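Trays, baskets and the end of the toy pile

Genji Kudo keeps 33 toys out at a time. The rest go in the closet until the first Tuesday of the month, when he swaps them.

Kudo started the system in June, after stepping on one block too many. He bought shallow trays and small baskets from Lorente, a housewares shop near his apartment, and spent $48. Each tray holds one kind of play - stacking pieces on one, animals on another. Small odds and ends go in a basket that sits right on the tray.

"If it has an edge, it stays put," he says. "Mostly."

Cleanup takes him five minutes now. He still finds pieces under the couch.

A yellow-green basket at one end of a light blue tray, with a blue stacking piece left out

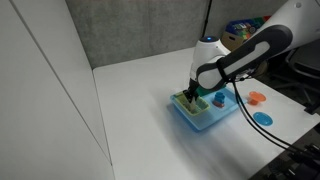
What to buy first

Start with one tray and one basket. Add more after a week or two.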